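Plant swap outgrows its table, moves to bigger room at Grollia hall

3/10/21

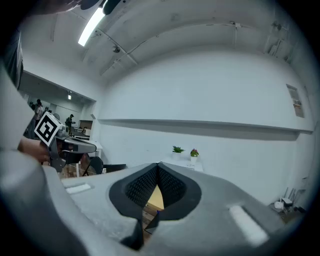 The spring plant swap at Grollia hall is on again, and this year it's taking over the back room as well as the front. Organiser Harpreet Simard says last year's was too squashed, people were backing into each other with pots in their arms. The white room has been cleared for it and has good light even on a grey morning, with the long tube on in the ceiling. First arrivals are already up against the wall on the white table, a green succulent and one with pinky red flowers, both in white pots. More to come, she says. Lots more.

Last swap drew 74 people over one morning. The hall is allowed 85 in the two rooms together, so there may be a short wait at the door if it's busy. Bring a hat if it's sunny.

How it works, same as before. Bring a plant, get a ticket. One ticket, one plant to take home. Cuttings count as long as they have roots. Seedlings count as a punnet, not one by one (there was some argument over this in May). No plant to bring? Tickets are $2 at the door, money goes to new shelving for the tool library.

Doors open at 9 for drop off, swapping starts at 10. Please dont turn up at 8 and expect to be let in, the Katona dance class has the front room until quarter to.

Labels please. Name of the plant if you know it, sun or shade, and whether it's poisonous to pets. Masking tape and a marker is fine. Unlabelled pots went last to nobody much last time and a fair few had to be taken home by Ms Simard, who now has a verandah full.

Eckhard Meinecke will be doing repotting in the side passage from 10.30. He has put together a mix for succulents and is bringing 14 bags of it, first in. Bring your own pot, he's only got a few spare. He'll also look at sick plants, but wants them kept in a tied plastic bag and left outside until he gets to them, on acount of the mealybug.

"If it's got white fluff on it, don't put it on the table," Mr Meinecke said. "Bring it to me. I won't be cross."

What they're short of: herbs, anything that'll grow in full shade, and hanging plants. What they have plenty of: spider plants. Ms Simard said she was grateful for every one of them but would people think about bringing something else.

Natives welcome too. Clutano Nursery has given a tray of groundcovers for the raffle, and the second prize is a watering can and gloves from Stikent Hardware. Raffle drawn at noon, you don't have to be there, leave a phone number on the stub.

Since the swaps began, 323 plants have changed hands, going by the ticket stubs. Some of them more than once. Ms Simard recognised a jade plant of her own at the last one, it had been away two years and come back in a nicer pot.

Parking is on the street only, the side lane has to stay clear for the bin truck. The ramp is at the back, go past the bike rack and push the door hard, it sticks. Tea and coffee by gold coin. No sausage sizzle this time, the barbecue is still away being fixed.

Anything left at 1 pm goes to the school garden. If you can lend a folding table or stay on after to sweep up potting mix, leave your name at the hall desk.

Contact the newsdesk | Copyright Grollia Local News | Back to top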